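Why Did the Robot Squish My Bottle?

By Fengying Qian

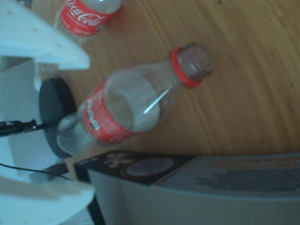
I fix robots when they goof up, and the goof I get asked to tell most often is the one with the big CRUNCH. It happened in December at Stindby, the workshop where I work, and the robot was called Wellwood. Wellwood's job was to pick up plastic bottles and drop them into a bin. Sounds easy, right? You could do it with your eyes closed. But think about what a robot has to deal with when a clear plastic bottle is lying on its side on a wooden table. You can see right through the thing to the wood grain underneath! The red label is easy to spot, and so is the red ring by the cap, but the rest of it almost disappears.

So first let me tell you how a robot picks something up. Wellwood has a gripper, which is a kind of hand with fingers. The fingers open, the arm moves into place, and the fingers close. Then comes the tricky bit. How does the robot know when to STOP closing?

Try it yourself. Find an empty plastic bottle and pick it up. Your fingers slow down as soon as they touch it, and you don't even have to think about it. Your skin is full of tiny sensors that send messages to your brain — "Touching! Touching! A bit harder! Okay, that's enough!" Now squeeze until it crackles. You felt the sides start to give, didn't you?

Wellwood doesn't have skin. It has a little force sensor, a part that measures how hard the fingers are pushing. The sensor sends a number to the computer, over and over, 1000 times every second. When the number gets big enough, the computer tells the fingers to stop.

On the day of the crunch, I put a bottle down and pressed start. The arm came over nice and slow. The fingers closed on the bottle... and kept closing. Crackle, crackle, CRUNCH! The cap popped off and flew right past my friend Benedek Mészáros, who was eating a sandwich. (The sandwich was fine. He checked it before he checked the robot.)

I hit the big red stop button. Every robot I work on has one, and when you push it the motors quit, no matter what the computer wants to do. That's always step one. You don't grab the bottle and you don't poke at the fingers. You stop the robot first and get curious after.

Then we played detective. The computer keeps a kind of diary called a log, and it writes down all the numbers the sensor sends. We scrolled through it and I saw 17. Then 17 again. Then 17, 17, 17, all the way down the page! Real squeezing never looks like that. The numbers should climb as the fingers press harder. Ours was stuck, like a bathroom scale that says the same thing if you stand on it or if your cat does.

Benedek took the cover off and found the trouble. The plug on the sensor's cable had wiggled halfway out. No new messages were getting through, so the computer kept using the last one it had heard. It thought the fingers were barely touching anything, so it told them to squeeze some more. Poor Wellwood was doing exactly what it was told.

Pushing the plug back in took a few seconds. But plugs can wiggle loose again, so we made three changes:

We added a clip to hold the plug in place.

We taught the computer to get suspicious. If the number stays exactly the same while the fingers are moving, the robot stops and beeps at us.

We set a speed limit and a squeeze limit inside the motor itself, so the fingers can't push too hard even if the sensor is telling fibs.

After that we ran 184 practice pickups, and I stood next to the stop button for every single one. My feet hurt! We got two beeps and no crunches. One of the beeps was my fault, because I'd forgotten to put a bottle down.

I kept the squashed bottle, by the way. It's on the shelf over my desk, and Benedek still wants to know where the cap went.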